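2024-12-01

Norovirus at the Borkmont shelter

I have been doing evening shifts at the family shelter in Borkmont since October. Last month we had a stomach bug go through the building, and a few people have asked me what happened, so I am writing it down.

The first two children got sick on the same night. By the end of the week 23 residents had been vomiting, and 19 of them were under ten. The county nurse took samples and they came back as norovirus.

The shelter sleeps up to 300 people in the old Lengyel warehouse. The families are separated by curtains and share one row of sinks. The hand gel we had been putting out does very little against norovirus. Soap and water work better, but the soap dispensers were often empty by dinner time.

We moved the sick families to the east end and gave them their own bathroom. Floors and door handles were wiped with bleach solution every few hours. Prirnville sent over clean bedding and a second washing machine.
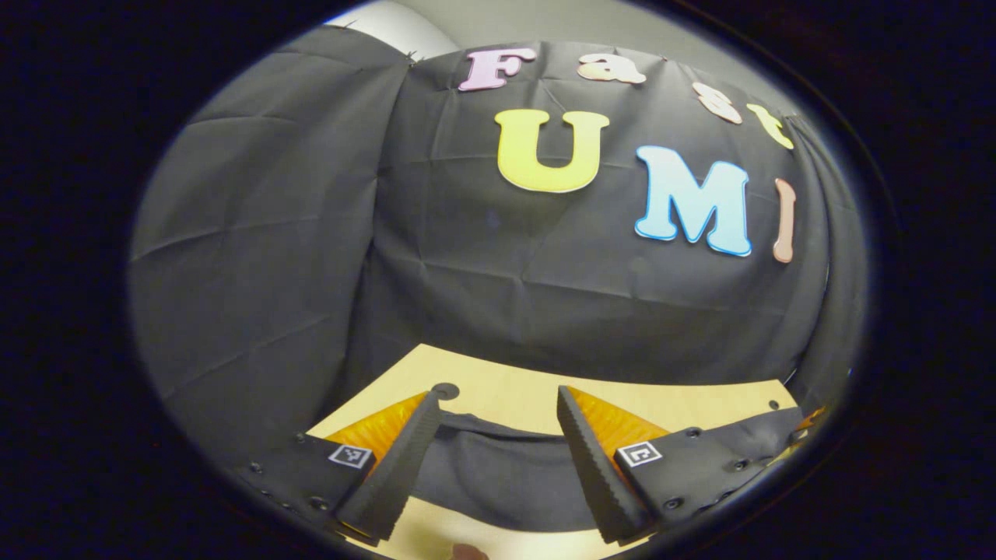
Children who were well had to stay out of the sleeping area during cleaning, and that was the hardest part of the day to organize. Toys that could not be bleached went into bags. Big foam letters like the pastel ones up on the black cloth were easier to deal with than plush animals, and the smaller kids will sort letters for a long time.

There have been no new cases for more than a week. The Drorkus clinic van still stops by in the mornings, and we are now checking the soap twice a day.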